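Folding and Putting Away: the Winter Gallery

Home | Gallery | Laundry notes | Write to me

Posted by Lorraine Faulkner, 2022-01-23

Hello again, and a belated happy new year to everybody who stops by. I did promise in November that the next gallery page would be all about folding, and then Christmas came along with its tablecloths and its spare bedding, and the whole thing slid to the back of my mind along with the good intentions. Well, it has come round at last. It is a slow, soft, crumpled sort of page, and I would put the kettle on before you start, as I do tend to go on once I get to trousers.

For those who are new, I started these pages when my daughter moved to Tatham and rang me up wanting to know how to get a fitted sheet into a drawer. I wrote the answer down, Efa Kemeys from my old choir asked for a copy, and before long there was a page for towels and another for jumpers. There are 231 pictures in the gallery altogether now, going right back to that first dreadful fitted sheet, and I still look after it all myself, usually in the evening with the radio going.

What I like best to fold on is a fleece blanket, spread over something wide and flat and pushed right up to the wall at the back. I used to do everything on the bare ironing board and spent half my life picking shirts up off the carpet! A fleece has just enough grip that a slippery garment stays where you lay it while you go looking for the other sleeve. Cream is a lovely colour for it too, as you can spot a stray thread or a lost button straight away, although I will admit it shows up everything else as well. Don't worry about getting every ripple out of the blanket first. I smooth the middle with the flat of my hand and leave the rest to look after itself.
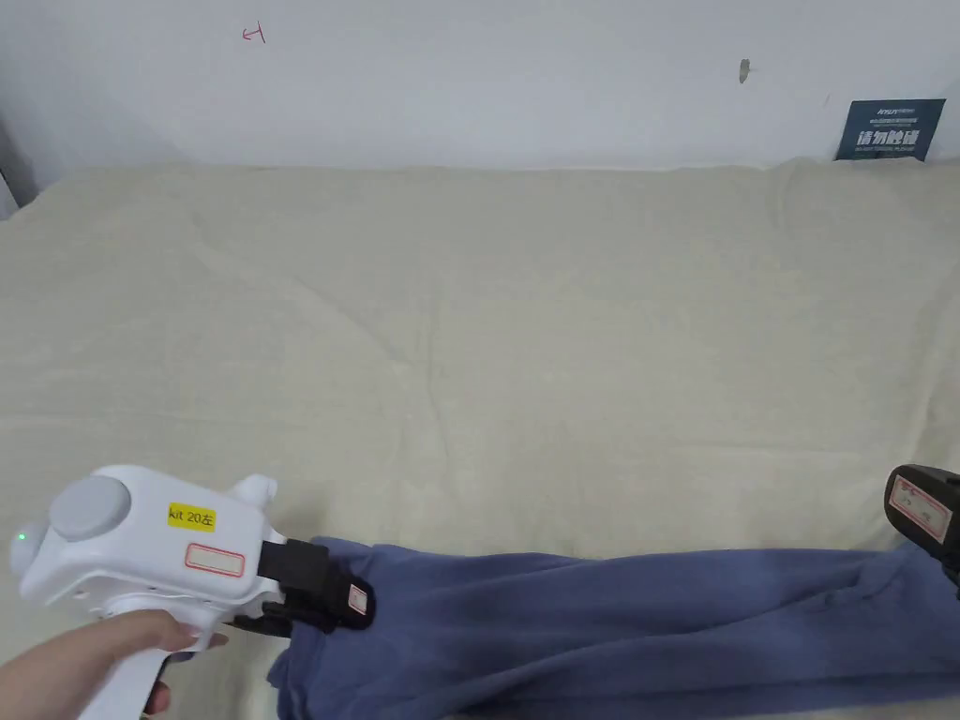

Long things are where most people come unstuck, and I had more letters about trousers last year than about anything else. Lay them out sideways, running along the blanket from left to right, so that you aren't leaning over with your tummy in the hems. Start from whichever end is the most bunched up and ease that open before you touch anything else. There is no use at all in pulling at the smooth end first, you only drag the bunch along with you and have to begin again. (I did this for years, and so did my mother.)

Once the bunched part is open, run your palm along the length in one long stroke, away from you or sideways, whichever your shoulder prefers. Then one leg over the other, seams together as near as you can get them, and fold in half, and in half again if your drawer is a shallow one. Mine is very shallow. Soft trousers can be rolled instead, and Dorothy Sugden swears by rolling for absolutely everything, including pillowcases, but I find a rolled trouser comes out of the drawer looking as if it has been slept in.

A word about colours while I am here. Those bluey violet shades, periwinkle and so on, are such a pleasure to handle on a grey afternoon, and I always seem to fold them a bit more carefully than I do the browns. I keep them away from the black things in the wash until they have been through a few times. Ekaette Ibrahim wrote to say she washes hers inside out with a cupful of white vinegar in the rinse, and I have been meaning to try it. If anybody else has, please do let me know how you got on, especially with anything stretchy.

Looking after the blanket itself is easy enough. I give ours a shake out of the back door every week and a cool wash about once a month, no softener, and it dries over the banister overnight. If you get those little bobbles all over it, a fabric comb will take most of them off, but go gently and only ever in the one direction. A big fleece will easily do two jobs, and ours goes back over the settee when the folding is done, much to the satisfaction of the cat.

A few bits from the postbag before I finish. Yakubu Chukwu asks what to do about a waistband that won't lie flat, and my answer is to fold it down over itself once, towards you, and tuck the rest of the fold up against it so the weight holds it. It isn't elegant but it keeps. Efa wants to know how high a pile can go before it topples, and I have had up to 16 pairs in one stack, though I wouldn't have wanted a lorry to go past. And to the lady who asked whether I iron my tea towels: yes I do, and I enjoy it very much.

Next time I shall be doing scarves and woolly hats, which ought to have been this time, really, with the weather as it is. If you have a nice way of keeping scarves from tangling, do write in by the usual route and I will put your name to it on the page. I am also after suggestions for storing a double duvet in a very small cupboard, as Dorothy has just moved into a flat and is at her wits' end.

With love, and warm hands,
Lorraine

More galleries: Towels | Jumpers and cardigans | Sheets, fitted and flat | Table linen | Baby things

Back to top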